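# Two Hand Grippers and a Bedroom Test Bench

Tâm Hoàng started building grippers at a kitchen table in March, and by the time I visited she had moved the whole operation into the bedroom. "The bed is the best test bench I own!" she told me, smoothing out the checked sheet before I'd even put my bag down. "It's soft, it wrinkles, it moves under you. If the fingers work there, I'm happy."

The project is called Cù. It's a pair of hand-held grippers, black fingers with blue pads on the tips, and you carry them around and pick things up with them the way you'd use your own hands. A camera on the tool records every grab. Later, those recordings are meant to teach a small arm that Tâm is building with her friend Noémi Bárány at Ploseck, the shared workshop where they both rent a bench.

"People want to start with the arm," Noémi said. "I did too! But the fingers are where you learn things."
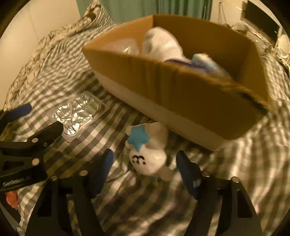

The first version had bare metal tips, and Tâm is cheerful about how bad it was. "I couldn't hold a sock. I'd squeeze harder and it would just slide out, and then I'd squeeze harder again and bend something." She went through 10 kinds of padding before settling on the foam she uses now. The parts for one gripper came to 85 dollars, and most of that went on the plates and the screws.

A session usually runs until she gets bored, or until her wrist does. The task is always some kind of packing or unpacking, with a cardboard box and whatever is in reach. Plush toys are her favorite (they squash, so you get away with a sloppy grip). She likes foil a lot less.

"Foil in a plastic tray is mean," she said, laughing. "It's shiny, the tray is clear, and the whole thing is flat. You have to come in low and get the pads on the edges. I tried it 21 times one evening and I was so proud of the last one that I called Noémi."

"At eleven at night," Noémi said.

"She picked up, though!"

Noémi handles the software, which she has named Verik. It lines up the recordings from both hands so that each grab starts and ends in the right place. They want 1000 good grabs before they try any of it on the arm, and Tâm won't let a rushed one into the pile.

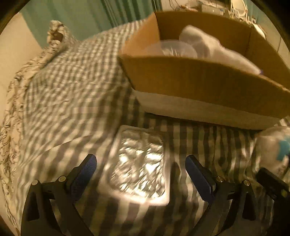 ## What comes next

The arm itself is still in pieces at Ploseck. Noémi has the shoulder turning, and the elbow is waiting on a new bearing. Tâm wants to change the handle first, as the current one gives her a sore thumb.

I asked if she'd ever move the testing out of the bedroom. She thought about it for a while. "Maybe when the arm can make the bed," she said, and went to look for a screwdriver.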